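4.2 Bedding and the folded item problem

The bedroom turned out messier to code than the kitchen. In the kitchen most things have an edge and a shelf they go back to. On a bed, not so much. Of the 3,587 placements logged across the Berkness and Jalali households, 414 were on a bed, and these gave our coders the most trouble. Mostly disagreements over whether a thing was put away, waiting, or just dropped.

We settled on three states. Parked: folded or rolled, set on top of the cover, not under it. Spread: open, lying flat or draped. Loose: neither, no fold that a coder could point to. Pillows are left out unless moved off the bed. Blankets at the foot count as bedding, blankets on a chair do not. The Lilterar coding sheet had a fourth state for items tucked under the pillow, dropped after the pilot as coders hardly used it.

Parked items are the interesting ones. People told us they fold a thing and leave it on the bed as a reminder — it has to be moved before sleep, so it gets dealt with. Others said the bed is simply the biggest flat surface in the room. Both answers came up in the same household more than once. Fig. 3 is coded parked, with the cloth in front of the pillow and a flap at one end hanging a little lower. A loose flap does not change the state as long as the rest of the bundle holds its fold. 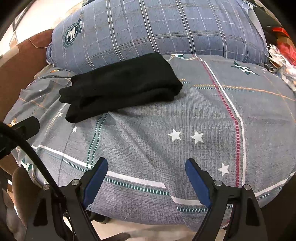 Figure 3. Folded black cloth on a patterned duvet, coded as parked. Blue plaid pillow behind.

Patterned covers slowed the coding down. Plaids especially, lines crossing every which way, and on a busy cover the creases are easy to miss. Creases matter to us as they are one cue for how the cover was lying under an item. With a dark item on a lighter cover the outline is easy and coders rarely argued. Dark on dark was worse. We asked coders to mark the outline first and pick the state second, wich helped, though it added time to every session.

Item type was kept coarse on purpose. Small towel, knit garment and scarf all go in one class (soft, foldable, under one arm's length) since once folded they are often hard to tell apart and the state is what we are after. Finer labels are in the Zuvotmont supplement for anyone who wants them, with the warning that agreement there is poor.

A limit worth noting. The first 400 placements were coded before the flap rule was written down, so some parked items in that batch may sit under loose. We re-checked the bed items only. Sofa and chair items from the same batch are as first coded, and should be read with that in mind untill the second pass is done in July.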